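**Shared workshop opens its home-built sorting arm to the public**

*Fendorar Workshop, 27 November 2023. For immediate release.*

Members of the Fendorar shared workshop have built a robot arm that picks small electrical parts out of plastic bins and places them in trays. The arm, known in the workshop as Lobo, will be shown working at an open evening next month. The drawings, parts list and control software will be free to download from the same day.

The build began in August of last year, when the workshop was given the contents of a closed repair shop. There were crates of switches, relays, motors and solenoids, most of them unlabelled and mixed together. Sorting them by hand took up several evenings and did not get far. Danuta Sowa, a retired toolmaker and a member of the workshop, proposed building a machine to do it.

"I had wanted to make an arm for years and never had a good enough excuse," she said. "We had shelves of parts that we couldn't find anything in. People were going out and buying switches that we already owned."

The arm has cost £3,000 so far, paid for out of members' subscriptions and the sale of two old lathes. That figure covers the motors, the aluminium for the frame, the camera at the wrist and a second-hand computer. It does not cover members' time. The joints were machined on site and most of the brackets were printed on the workshop's own printers.

**How it works**

Lobo stands on a steel bench with bins on one side and sorting trays on the other. It has a two-fingered gripper, with a small camera mounted close behind the fingers. The camera looks into the bin, the software picks out a part and works out which way it is lying, and the arm moves down to take it.

The software was written by Donal Keogh and Olga Escobar. It runs on the bench computer and needs no internet connection. To teach it a new kind of part, a member guides the arm by hand through a number of picks while the camera records. The present version was trained on 500 of these guided picks, collected over one summer.

"The guiding is the dull bit, but it is also the bit anybody can do," said Mr Keogh. "We had members who had never written a line of code doing an hour of it after work. Their picks are in there with everybody else's."

The fingers have been changed more than any other part of the machine. The first pair were flat and wide, and tended to push small parts along the floor of the bin. The current pair are narrower, with angled tips, and are held on with two bolts each so that they can be swapped quickly.

**Why solenoids are hard**

Of all the parts in the donated crates, the small push-pull solenoids gave the most trouble. They are heavy for their size, the metal is shiny, and they have loose wires that catch on other things. A gripper that closes on the wires may lift the part for a moment and then drop it.

Light is the other difficulty. Bright plastic throws back a glare that changes as the arm moves, and a shadow can look to the software very much like a wire.
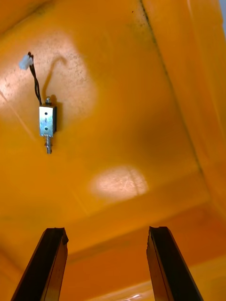 **Changes made since the summer**

Ms Escobar has rewritten the part of the software that decides where to grip. It now looks for the metal body first and treats anything thin and dark as something to keep clear of. If it cannot find a body with enough room on both sides for the fingers, the arm backs away and looks again from another angle.

The workshop has also changed the lamp over the bench. The old one was a single bright spotlight. The new one is a wider panel with a sheet of tracing paper taped across it, which softens the glare. A proper diffuser is on order from Graromier, the firm that supplied the aluminium.

With these changes the arm takes about 60 seconds to find, lift and place a solenoid. A person with good eyesight is a great deal faster. The members say speed was never the aim, and that the arm is usually left to run while other work goes on in the room.

"It is slow and I don't mind that," said Ms Sowa. "I can be at the milling machine and it will be filling a tray behind me. If it gets stuck it stops and puts a light on — then somebody goes over and sorts it out."

The arm cannot yet deal with parts that are tangled together. Clear plastic parts are also beyond it, and so is anything that has slid into the corner of a bin, where there is no room for the fingers. Work on the corner problem is being led by Aniela Kaczmarczyk, who is trying a set of longer, thinner fingers printed in a stiffer material.

**Safety**

The motors are limited so that the arm stops if it meets a firm push. There is a stop button at each end of the bench and another by the door. Children at the open evening will need to stay behind the marked line with an adult.

Anyone planning to build from the drawings is asked to fit the stop buttons before the motors are connected for the first time. The instructions are set out in that order.

**The open evening**

Visitors will be able to see the arm sorting parts, guide it by hand through a pick and look through the spare fingers, including the ones that did not work. Members will be at the benches to talk about the machining, the wiring and the software. Entry is free and there is no need to book. The kitchen will be open for tea.

Sorted parts will be on sale in labelled bags, with the money going towards a second camera. Members hope to fix this one above the bench, so that the arm can check the trays as well as the bins.

A smaller version of the arm, called Doretti, is also being built. It is meant for a kitchen table or a home desk and uses cheaper motors and printed joints throughout. It will be on show but not running. The drawings will be released once the wrist has been finished — at present it sags when the arm is held straight out.

**Notes to editors**

Fendorar is a members' workshop with metalwork, woodwork and electronics benches. New members are given an induction before using the machines, and no experience is needed to join.

Interviews with the builders can be arranged, and the arm can be filmed by appointment on weekday evenings. Please say in advance if you will be bringing your own lights, as the camera settings will need to be adjusted.

Press contact: Jolanta Zalewska, Fendorar Workshop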